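Kerkine Manipulation Group
Home People Projects Open calls Contact

Call for participants and one paid annotator post — two-arm handover study, round two
October
Posted by Ojārs Navickas

Putting this up fast because the room booking came through this morning and the slots need to be filled. Two things in one post, sorry. Part A is people to come in and drive the robot in simulation for an hour or so. Part B is a real job, part time, one person, labeling and reviewing what Part A produces. You can apply for B and sit in A as well, but please not the other way round (if you're hired you can't count as a participant after your start date, ethics form says so).

What the study is

We want to know if it matters how a person demonstrates a two-handed task when a policy is going to be trained on the result. Round one, run at the start of the year under the name Flulier, compared two ways of showing the same job: free demonstration, where you do it however you like, and staged demonstration, where you pause at set points before going on. Same small tabletop task, same trays, same simulated robot.

Short version of the result. Policies trained on the staged set finished the sort more often on object positions they had not seen. Policies trained on the free set were quicker when they did finish. And the mixed set, which we threw in late because there was some time left on the cluster, came out closer to the staged one than any of us bet on. We had 17 participants and 200 demonstrations in the end, which is thin. Too thin to say if it's the pausing that helps or just that people who pause are slower and tidier all round. Reviewers said the same thing, fairly politely.

So round two, called Felance, seperates those. Everybody does both kinds, order shuffled, and there is a third condition where the pause gets inserted by software and you don't choose it.

The task

Small objects, a blue tray, a dark-rimmed tray, two arms. You pick up an item on one side, pass it across if it needs passing, put it in the tray you're told. Items are things like pens and little cylinders. The whole setup lives in the simulator, you work the arms from a desk with two hand controllers and a foot pedal. Pedal marks your pauses. In the no-choice condition the pedal is off. 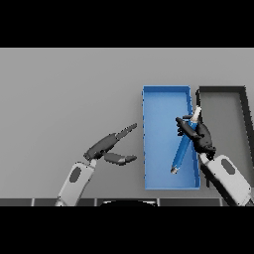
The pen item, in the blue tray with the right hand on it.

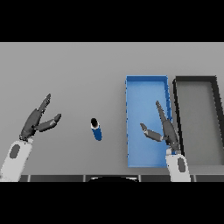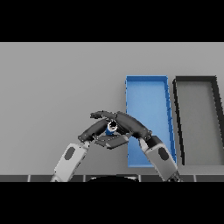
Cylinder item, both of these — on the table between the hands in the first, held by both hands in the second.

Do I need to be good at video games?
Any level is fine, including none, and we record your prior experience on the intake form so it can be used in the analysis.

PART A — PARTICIPANTS

We need 20 people for the main block. If we fill early there's a reserve list and we do call from it, people drop out every round.

Who can take part
- 18 or older
- normal or corrected vision, glasses ok, you'll look at a monitor the whole time
- able to use both hands on controllers for stretches of several minutes. If you want to try the controllers first and then decide, write and we'll set that up
- comfortable with spoken instructions in English
- did NOT take part in Flulier. Sorry to the people who asked. You've seen the staged protocol and it would muddy the order effects

Left handed people very welcome, round one had nearly none and the pass direction is something we'd like to look at properly.

What happens in a session
Consent form, intake form, then practice. Practice has no time limit, you tell us when you feel ready. Then three blocks with a break between each. In the break you fill in a short effort questionnaire, get water, stretch, whatever. After the last block a quick interview, ten minutes, audio only, and you can skip it and still get paid in full.

We log controller motion, pedal presses, the simulator state and the audio from the interview. No video of you, no face, no eye tracking. Data gets a participant code at the desk and the key file stays on one machine in the Rieger building. You can ask to have your data pulled up until the codes are destroyed, which will be after the main analysis is locked. Exact wording is in the consent form and that's the one that counts if I've put something sloppily here.

You can stop at any point. You get paid for the session you were booked for, not for how many items you sorted. There's no score on the screen and please don't ask the person at the desk how you did compared to the others, they won't say.

Payment
Standard participant rate, gift card or bank transfer, your pick. Transfer is slower. Travel is covered inside the city if you keep the ticket.

When
Sessions start at 9:30 am or 2:00 pm. There are some 5:30 pm starts for people with day jobs but those go first, so give a second choice. Slots run through the end of November.

PART B — ANNOTATOR / REVIEW ASSISTANT (one post, part time, fixed term)

What you'd do
Go through recorded demonstrations in our replay viewer and mark the events: first contact, stable grasp, start of the pass, both hands on the item, release by the giving hand, release over or in the tray, drops, regrasps. Sounds dull, parts of it are dull. The interesting part is the edge cases. When exactly does a pass start if the two hands have been hanging around each other for a while? When is a grasp stable if the fingers are still closing? Round one had two labelers and most of their disagreement sat in exactly those two events. We rewrote the guide after that and you would be helping rewrite it again.

You'd also
- double-label a shared set of 100 demonstrations with me in the first weeks so we can measure agreement before anything else gets labeled
- keep the running list of odd cases and bring it to the group meeting
- flag broken recordings (objects sinking into the table, hands snapping to a new pose, that sort of thing) and pass them to whoever is on simulator duty
- help at the desk for a few sessions if you're willing, it makes you a better labeler, though it is optional
- review policy rollouts later on, same labels, but you won't be told which training set the policy came from

That last point matters a lot to us. The review has to be blind, so you'd be kept off certain channels and folders until it's done. If that would drive you nuts this isn't the right job.

What we're looking for
- patience, and care with small differences
- written notes other people can follow
- ok with a spreadsheet, ok with installing a program and following a readme
- willing to say "I don't know, I'd mark this unclear" and not guess

Nice to have, none of it required: some Python, any experience coding behavior or video for a psych or sports study, having used a robot simulator before. A degree is not needed. Current students can apply as long as your program allows outside hours.

Hours and pay
17 hours a week, to be split however you like over the week, with one fixed group meeting at 11 am. Most of the labeling can be done from home once agreement on the shared set is good enough. First weeks on site. Pay is on the research assistant scale, step depends on experience, HR does that calculation and I can't promise a number in an ad. Contract runs until the rollout review is finished, with a possible extension if the follow up gets funded. We don't know yet if it will.

You'd be named in the paper. Author or acknowledgment depends on how much of the guide ends up being yours, we settle that in writing at the begining and look at it again before submission.

What you get out of it otherwise: a desk, a decent monitor, access to the data for your own thesis or side project once the blind part is over, and people who will happily argue with you over what a grasp is.

HOW TO APPLY

For Part A, use the sign-up form under Open calls. Give two slot choices, left or right handed, and tell us if you need step-free access (there's an elevator but the side door is the easier way in, we'll meet you there). You'll get a confirmation from the study inbox, please reply to it. No reply and the slot goes to the reserve list.

For Part B, send one page on why you'd want to do this kind of work plus a CV of any format. No cover letter on top of that. If we shortlist you we'll send a small labeling task, paid, to be done in your own time with the draft guide. We don't expect you to get "right" answers, we want to read your notes on the ones you found hard. Then a conversation, 45 minutes, with me and one other person from the group. Questions about the post go to me through the Contact page with "annotator" in the subject line, otherwise it lands with the sign-ups and I find it late.

Applications for the post are read as they come in and we'd like someone started before the second week of sessions. If you applied to the Flulier post last time and didn't get it, do apply again, the work is different enough.

Results from both rounds will be posted under Projects, including the conditions that didn't help. Participants who tick the box on the consent form get a plain language summary by email when it's ready.

Home People Projects Open calls Contact
Last updated: October, 4:40 pm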